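"A sock is harder than a car door"

Mervyn Sugden repaired knitting machines for a long time before he was asked to teach a robot to handle clothes. He now leads the garment trials at Birkett, a small company in Morstead which wants to sell machines to laundries and to the back rooms of shops. I visited him in May, early in the morning, when the building was still quiet and the kettle was the only machine making a noise.

I had prepared a long list of questions, but the first one took us almost an hour. Can a machine do the chores yet?

"Some of them, on a good day," he said. "If you give it a stack of towels, all the same size, it will fold them and you will be pleased. Then you give it a cardigan with one sleeve inside out, and you will go and make a cup of tea, and when you come back it is still thinking."

He does not say this with bitterness. He seems to like the slow part of the work. On his desk there was a notebook with the results of the last trial, written by hand, and he turned it so that I could read. The robot had been given 200 pieces to pick up, carry and put down in the right place. It managed 153 without help from a person.

I said that this sounded good to me. He shook his head.

"For a shop it is terrible. Think of a girl who works on Saturdays. If she dropped so many things, you would have a talk with her. People see the number and they think we are three quarters finished. The easy pieces are finished. What is left is straps, linings, anything thin, anything with metal on it."

Metal was a subject to which he came back several times. Fabric is soft and a clip is hard, he explained, and the two do not move together. When the cloth is lifted, the clip swings a little later, and it pulls the edge down in a way that the software did not expect.

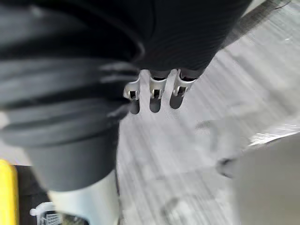 Issue 3, page 2

"Look at the ribbing there," Sugden said, and put his finger on the black cloth. "It is knitted to stretch. Now you hang three clips on the edge of it, side by side. The weight is all in one place. For your hand this is nothing, you feel it and you correct. The gripper must learn it."

I asked him what "learn" means in his daily work. Mostly it means repetition, he answered. A person guides the arm through the same movement again and again, with the garment placed a little differently each time, and afterwards the arm tries alone. The camera sits close to the gripper, so it sees the cloth from very near, and often it sees it badly. Fast movement makes everything into stripes. He would like a slower arm, but the customers do not want one.

One of these customers is Gasov, a laundry in Gitenstead that washes uniforms for hotels. Its manager had hoped to have the machine hanging up skirts before winter. Sugden talked her out of it — she may have towels first, and skirts when he is satisfied.

"She was a bit angry with me," he said. "But it is better that she is angry now."

And at home? He has a washing line in the garden and a wife who, he told me, irons better than anything he will ever build. He thinks a household machine will come, but he refuses to give a year. A laundry has good light and the same uniforms every morning. A bedroom has a chair with clothes on it, and a cat.

"I am more than happy to be wrong," he added. "If somebody sells one that can take a pair of tights out of a tangle, I will buy it and put myself out of a job."

Before I left he showed me the drawer where he keeps things for testing: belts, a swimming costume, a child's tie on elastic. He took out the tie and let it snap back against his thumb. It is planned for the next trial, and he does not expect a high score.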